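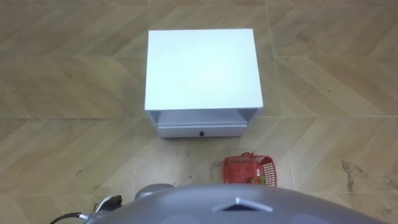
White nightstand, one drawer, open shelf.

I have been trying to go to bed without my phone since June. It now charges in the kitchen overnight, and I bought a plain alarm clock from a shop in Walwood for $8.

The first week was bad. I kept waking at 3 and reaching for something to read. Mared Hopkin, who I used to work with in Allville, told me to pick a long, dull book and stick with it. I chose a history of canals that runs to 704 pages. Most nights I get through 2 of them before I'm asleep.

I still look at the news too early in the morning, usually while the coffee is brewing. I've thought about leaving the phone in the car, but my mother calls from Madigan when she needs a ride, and I want to hear it ring.

Next I'm going to do something about the curtains. The streetlight comes straight through them.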